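Corrugated box

Orkeck Household Reference
By the Orkeck editors, 10 December 2018

A corrugated box is a container made from corrugated fiberboard, a material built up from a wavy inner sheet glued between flat outer sheets. It is the most common type of shipping carton and is widely used for moving house, mail order, and storage. In everyday speech it is usually called a cardboard box, although people in the packaging trade tend to keep the word "cardboard" for thinner, solid boards such as those used for cereal packets.

Board construction

The wavy inner sheet is called the medium, and its waves are called flutes. The flat sheets on either side are called liners. Board with one medium and two liners is known as single wall. Double wall board has two mediums and three liners, and triple wall has three mediums and four liners. A sheet with one medium and only one liner is called single face and is sold in rolls as a wrapping material.

Flutes are graded by letter. The letters do not follow the order of size: A flute is the tallest of the common grades, C is next, then B, then E. C flute is the usual choice for shipping cartons. B flute is thinner and resists crushing well, and is often used for canned goods and for cut inner pieces. E flute is thin enough to take good printing and is used for retail boxes.

The flutes normally run up and down in the side walls of a box, so that they act as small columns when boxes are stacked. A box laid on its side loses much of its stacking strength.

Kraft liner, made mostly from softwood pulp, gives the familiar brown color. Liners made with more recycled fiber are often called test liner. White board is usually brown board with a bleached or coated outer liner.

Box styles

The regular slotted container is the standard shipping box. It is made from a single sheet, creased and slotted, with the two ends joined to form a tube. Four flaps fold in at the top and four at the bottom. All the flaps are the same length, and the two outer ones meet at the center, where the box is taped. In a full overlap box the outer flaps each cover the whole opening, which gives a thicker top and bottom. A half slotted container has no top flaps and is used with a separate lid or left open as a bin.

Die-cut boxes are stamped out to shape and often fold together without tape. Mailer boxes with tuck-in lids are of this type. Telescope boxes have a separate top and bottom, one sliding over the other.

Flaps and creases

A crease, or score, is a line pressed into the board so that it will bend in the right place. Creasing crushes the flutes along the line and lets the liner stretch without splitting. Where the board bends away from a score, the fold wanders and the panel may take on an uneven shape.
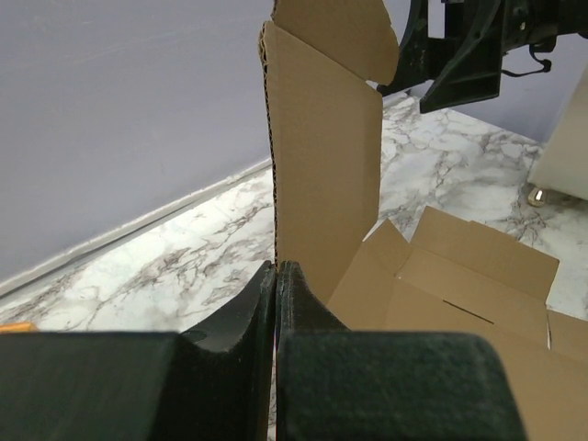 The edges of a flap are where the structure of the board is easiest to see. A slotting knife or cutting rule leaves a raw edge, and if the cut crosses the flutes the waves are exposed; on the upright tan flap they form a dark, scalloped line along the left side. An edge cut parallel to the flutes shows only the two liners with a gap between them. Knowing which way the flutes run is useful when a box is to be cut down, because a blade follows the flutes easily and tends to drag when it crosses them.

Flaps that have been opened and closed many times become soft along the crease. The board there loses its stiffness, and the flap will no longer stand or lie flat without help. Corners are usually the first part to tear, especially where tape has been pulled off and has taken the outer liner with it.

Closing a box

Pressure-sensitive plastic tape is the most common closure for household use. Gummed paper tape must be moistened before it is applied; it bonds to the liner and can be left on when the box is recycled. Hot glue and staples are used mainly in factories. Folding the four flaps over and under each other in turn will hold a light box shut without tape, but it bends the flaps and leaves the center of the lid weak.

The bottom of a moving box is normally taped along the center seam, with extra strips on the two edge seams if the contents are heavy.

Opening and flattening

To flatten a regular slotted container, the tape is slit along the top and bottom seams, all the flaps are opened out, and the tube is pushed over at opposite corners until it lies flat. The glued joint does not need to be cut. Boxes too large for a recycling bin may be cut along the vertical scores into separate panels.

Die-cut boxes are flattened by lifting out the locking tabs first. Pulling the walls apart with the tabs in place generally tears the board.

Flattened boxes are stored on edge or in a level stack. The Kulla storage guide recommends tying them in both directions with string and keeping them off concrete floors, which can pass moisture into the lower sheets.

Strength and damage

Many shipping boxes carry a printed maker's certificate on a bottom flap. It gives either the bursting strength, which measures resistance to puncture, or the edge crush value, which measures resistance to a load applied along the flutes. Both figures apply to new, dry board.

Moisture is the main cause of failure. Paper fiber softens in damp air, and a box kept in a humid basement may sag under a load that it would carry easily in a dry room. Overhanging the edge of a shelf or pallet also weakens a stack, as most of the load is carried by the corners.

Reuse

Used boxes are commonly kept for storage, sent out again, or cut up for dividers, drawer liners, and floor protection. In gardens, plain board is laid under mulch to suppress weeds after the tape and labels have been taken off. Some towns run exchanges for moving boxes; the Undeck exchange passed on 2,916 used cartons in its first year and 3,741 in its second. Its busiest month was January.

Recycling

Corrugated board is recycled by pulping it in water and screening out tape, staples, and other foreign matter. Small amounts of plastic tape are accepted by most collection programs. Board soaked with grease or food is usually refused, as are waxed boxes of the kind used for fresh produce. Fibers shorten each time they are pulped, so new fiber is added to keep the strength of the board up.

See also: Packing paper; Mirzaei fold; Paper tape; Storage bins

Last updated: 10 months after first publication

Filed under: Packaging, Moving and Storage, Paper Goods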